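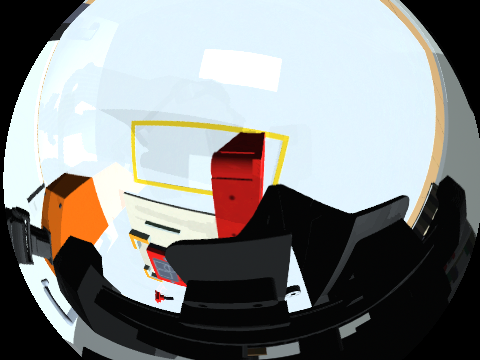 A tall red block in the middle of the view

Questions people ask me about Kiani

Hello! I'm Kevin Hayes and I run Kiani, a little board game evening above the bakery in Furkach. I get the same handful of questions by email every week, so I've put my replies on one page (and I'll add to it when I remember). Last tidied up 26 May 2018.

Do I need to know any games already?

Not one! Plenty of people turn up having played nothing but Snakes and Ladders. Tell me at the door and I'll sit you with somebody patient. I love teaching games, so you may have trouble shutting me up.

How many games have you got?

Some 300, if you include the little card games. They live on my shelves at home and I bring a couple of crates each time, so if there's something you're dying to play, email me the day before and I'll dig it out. Please don't ask for Brollex unless you're free until midnight. I adore it, but the rules run to 31 pages and I still have to look up the bit about harbours.

What does it cost?

£2 on the door, and that gets you tea and squash as well. Your first visit is free.

Can I bring my own game?

Oh, please do! Just read the rules before you come, or we'll all be sat there at nine o'clock still punching out the cardboard.
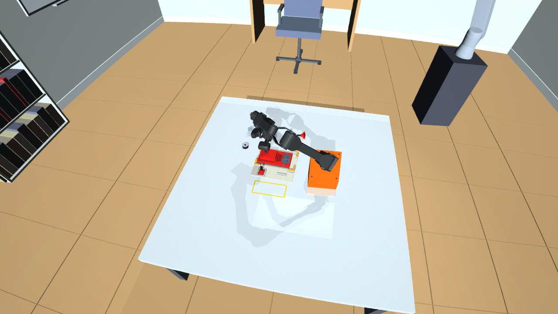 Are children welcome?

Yes, from eight upwards, with a grown-up who's staying. We finish at ten, which is late for the younger ones, so lots of families slip off at half past eight and that's absolutely fine.

Where do I park?

The Cukmont Road car park is free after six. Don't use the bakery's spaces, even if they look empty – the delivery van needs them and the driver has told me off twice already.

What if I'm a terrible loser?

Then you'll want a co-operative game, where everybody wins or loses together. I was dreadful myself as a lad (sorry, Mum, about the Monopoly board) and those cured me, mostly.

Do you stop for the holidays?

We carry on through the summer and have two weeks off in November when I go to see my sister. I'll put a note on the front page before I go.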